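Skirkunside Makers and Small Works Group
Minutes of the April meeting, Friday, 6:30 pm

Minutes by Lærke Bisgaard (Cayetano did them last time and says it's my turn, so you get my version!)

Opening

Cayetano Lozano chaired. We started late because half of us were still arguing over parking. The minutes from March were approved with one fix: the drill press was serviced, not sold. Sorry to anyone who panicked.

Fakus hand-held gripper kit, trial review

Most of the evening went on this, so I'll try to get it down properly. Fakus are offering us the two-gripper kit either to buy or on a rental plan, and our trial runs out at the end of the month. For those who missed March, you hold the gripper, do the job with it, and the recording goes off to be turned into training material for an arm. We want it for the packing bench work we do with Lorente, who have been asking us since the fall when they'll get some demonstrations out of us.

I gave the report on the trial. I've had the kit out most evenings and I like it a lot more than I thought I would. The fingers open wide and the foamy pads are kind to cardboard, which was my big worry after the sample boxes we crushed with the old clamp. My complaint is my wrist. After 20 minutes of steady packing I want to put the thing down and shake my hand out, and I'm not a delicate person.

Cayetano said he didn't get the wrist trouble at all, but he rests his elbow on the table and works closer in. We had a bit of back and forth about whether that's good technique or just laziness (his word, I'm only writing it down). Agreed that people should try it both ways before we complain to Fakus.
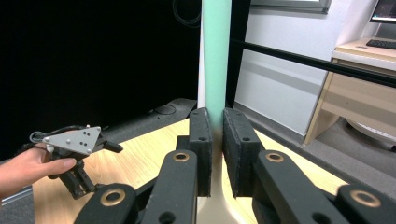
The other thing that came up was working in pairs. When two people share a table you have to talk to each other the whole time, or you end up reaching for the same box. I'd like us to agree on who goes first and just say it out loud. Cayetano wants tape down the middle of the table. We'll do both and see which one people keep up with.

Recordings so far: 152 saved, of which 50 were the folding task and the rest packing. A few of mine need to come out, as I was chatting and forgot what I was doing. I'll mark those myself before anything goes to Lorente.

Questions for Fakus, as collected from the room:
Can we buy spare pads on their own, or only as part of a full finger set?
Does the rental plan cover a worn joint, or do we pay for that?
Is there a lighter handle coming, and would we get to swap?
Who do we call on a weekend? The support line went to voicemail both times I tried.

Serkano offer

Serkano sent us a quote for a similar kit. It's cheaper on paper, but the training day is charged separately and they want a longer commitment. Cayetano read out the terms and the mood in the room went flat pretty fast. I still think we should ask them for a demo, if only to hold one and see how the weight compares. Cayetano will write to them.

Decision

We voted to extend the Fakus trial on the rental plan for 2 months and put off any talk of buying until we've had answers to the questions above. All in favor except one, who would like it noted that she wanted to buy right away. Noted!

Actions

Lærke: send the questions to Fakus, mark the bad recordings, write up a one-page how-to for new people.
Cayetano: write to Serkano about a demo, put the tape down, tell Lorente when to expect the first batch.
Everyone: sign the booking sheet before you take the kit out, and charge it when you bring it back, please.

Any other business

The kettle is leaking again. Cayetano has one at home he never uses and will bring it in. Somebody left a blue scarf on the coat rack and it's still there if you want it.

Closed at 8:40 pm. Next meeting same time next month, and Cayetano is bringing the snacks.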